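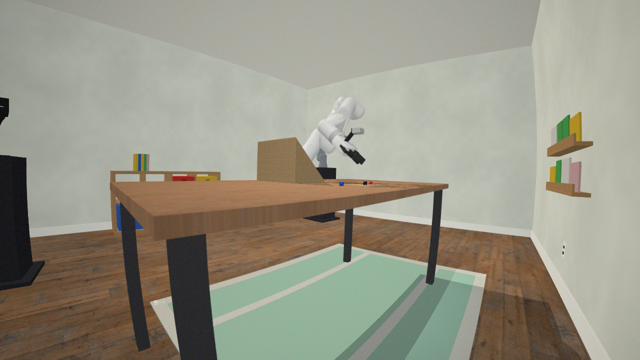 Progress report to the funder: simulation practice rules for tabletop arm work

Prepared by Achilleas Gavalas, Gunar project, Tastudthorpe
Period covered: to the end of August

1. Purpose of the work package

The package is to deliver a written set of rules for preparing, running and recording simulated manipulation trials, so that results from one site can be repeated at another. It covers single-arm tabletop tasks with a parallel-jaw gripper. Mobile bases and two-arm cells are outside its scope.

2. Status of the rules

Draft 5 was circulated to both sites. Sections A (scene preparation), B (run control) and C (records) are complete. Section D (comparison with hardware) is still in outline. Yen-ting Hsu holds the master copy and all changes go through her.

The main changes from the previous draft are these:

A.3 Every scene file has a named owner and a version number. A scene that has been edited in any way, including its furniture or wall colours, takes a new number.

A.6 Objects on the work surface are listed by shape, colour, size and mass. Background items such as shelves, books and rugs are listed separately and marked as fixed or movable.

A.7 Camera position is part of the scene version. Views from below the table top may be kept for checking mounts and legs, but are not to be used for scoring.

B.2 The random seed is set before the scene loads and written to the log. Draft 4 allowed it to be set afterwards, and the two sites got different starting positions from the same seed.

B.5 A trial stopped by the operator counts as a failure unless the reason is on the agreed list. The list is held in Annex 2.

C.1 Failed trials are kept in full, with the same records as successful ones.

3. Trial of the draft

Nahuel Gaete ran 300 trials under draft 5 at Tastudthorpe, and Rocío Jara ran 200 at the Godoy site from the same scene files. Neither had help from the authors of the draft. Logs from both sites passed the format check. Two points were raised:

– Contact settings for small blocks are not covered by A.6. Friction values were left at the software default at one site and set by hand at the other. The results for small objects cannot be compared until this is settled.
– The wording of B.5 on time limits can be read in two ways.

The first 100 trials at Godoy will be repeated with matched friction values.

4. Changes to plan

Section D was due with this report. It now follows the repeat runs, as its acceptance limits depend on them. No change to the budget is requested.

5. Next steps

Hortensia Daza will redraft A.6 and B.5. Jilirora has agreed to review draft 6 as an outside reader and will be sent the scene files along with the text. Annex 2 remains open for comments from both sites until draft 6 is issued.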